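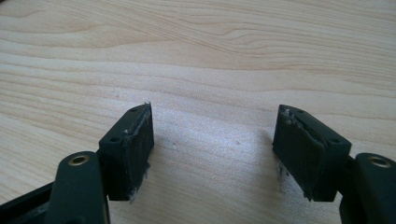

Hand-held parallel gripper, second build: facing wear and bushing fit

Forums > Carkon Shared Workshop > Member Projects > Robotics and Automation

**bench_secretary_carkon** wrote:

Members are invited to comment on the present condition of the Prinness gripper, which has been under construction at the electronics bench since January. The fingers are printed parts. Each arm link carries a brass-colored bushing at its upper end, and each pad block is held by two screws entered from the top face. The jaw opens to 58 mm between facings. The linkage was drawn by Nélida Alarcón and is available in the project folder under the name Andrade.

The matter for discussion is the gripping face. After 243 closing cycles on the present set, the edges have begun to fray on both sides. Whitish material is visible along the upper edge and hangs from the lower edge, and the right facing has a line across it that may be a crease. The project group wishes to settle the following before a third set of blocks is printed:

1. Whether the facings should continue to be glued or should be retained mechanically.
2. Whether the pad block requires a lip at its lower edge.
3. Whether the bushings should be replaced at the same time.

Please confine replies to these points. Questions about the wrist and the controller have their own threads.

**torquewright** wrote:

I would ask the group to look at the glue first. The Oda contact adhesive we keep in the cabinet was purchased for shelf lining. I used it on a similar part last year and it let go at the corners within a month. When it fails, it pulls the underside of the facing away with it, and the result is the same pale fringe that is now being described as wear of the facing itself. In my view the facing material is adequate and the bond is at fault.

Point 3 should be deferred. There is no evidence before us that the bushings are loose, and replacing them requires reaming the links again.

**lm_halloran** wrote:

I must disagree with the previous reply as to the cause. The pale strands at the lower edge have the appearance of fibers. Contact adhesive, when it tears, leaves short rubbery threads that roll up under the thumb. Fibers suggest a woven or fleece backing, and a backing of that kind frays wherever it has been cut with a dull blade. I cut the second set myself, with the workshop knife, and I accept that the blade was due for replacement.

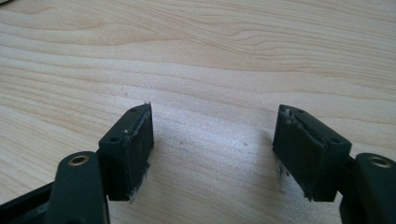 The test I would propose is a simple one. Cut two facings from the same sheet with a new blade, seal the edges of one, leave the other as cut, and fit both with the existing adhesive. If the sealed facing holds its edge and the other does not, the adhesive is cleared. If both lift at the corners, I will withdraw my objection. The blocks can be removed at the top screws without disturbing the links, so the tool would be out of service for a single evening.

On point 2, I support a lip. It should stand no higher than the thickness of the facing when compressed, or it will meet its opposite number before the facings do.

**torquewright** wrote:

The test is acceptable to me, with the condition that the surfaces are sanded beforehand. The printed face of the block is too smooth for any adhesive to be judged fairly on it.

I remain opposed to the lip. It addresses a fault at the lower edge only, and the upper edges are frayed as well. A lip on all sides becomes a tray, and a tray makes replacement of the facing tedious.

**N_Alarcon** wrote:

As the author of the drawings I can supply some background. The first revision did have a lip on the lower edge. It was removed because it caught on thin objects lying flat, such as cards and rulers, and lifted them at one side before the facings made contact. If members wish to restore it, the change is a single dimension in the Andrade folder, and I would ask that the revision number be advanced so that old and new blocks are not mixed in the drawer.

The linkage is rated in my notes for a load of 700 grams at full opening. That figure assumes a flat facing in full contact. A facing that has lifted at a corner will not reach it, and the group should not record any grip measurements until the new set is fitted.

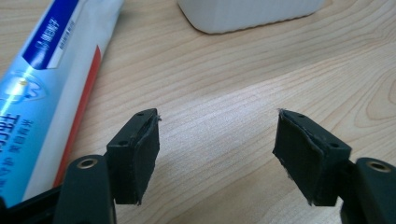 The choice of test objects deserves a ruling as well, since the facings will be judged by what they are asked to hold. Our present list consists largely of blocks and dowels, which are rigid and reward any gripper whose faces are parallel. Household articles are more demanding. The toothpaste tube on the desk to the left of the fingers is a suitable candidate: the plastic is glossy, and the bright red stripe along its length makes any rotation in the grip easy to observe from the operator's side. I would add it to the list, with an instruction that it be taken across the body of the tube and never by the printed end. Rigid white containers may be retained for comparison.

**quillfeather** wrote:

I have no objection to the tube, though I would note that its stiffness changes as it is emptied. The record should state whether a full or a part-used one was employed. Otherwise results from different evenings cannot be compared.

May I also ask whether double-sided tape was considered for the facings? It is cleaner to remove than any of the contact adhesives.

**torquewright** wrote:

Tape was tried on the first build and crept sideways under load. I would not repeat it.

**lm_halloran** wrote:

It crept on unsanded blocks, which is the same objection you have raised with regard to the glue. I would include it as a further sample if quillfeather is willing to supply the tape.

**quillfeather** wrote:

I am willing. A roll will be left in the project drawer.

**bench_secretary_carkon** wrote:

The following is entered as the position of the thread. New facings will be cut with a fresh blade and fitted to sanded blocks: one with sealed edges and one without, both glued, and a further pair taped. Point 2 is left open, as there is no agreement. Point 3 is deferred. The tube is added to the list of test objects, and its state of fill is to be written on the record sheet. The existing blocks should be kept with their facings attached so that the old edges remain available for inspection.

Sanding will be done at the dust extraction station and not at the electronics bench.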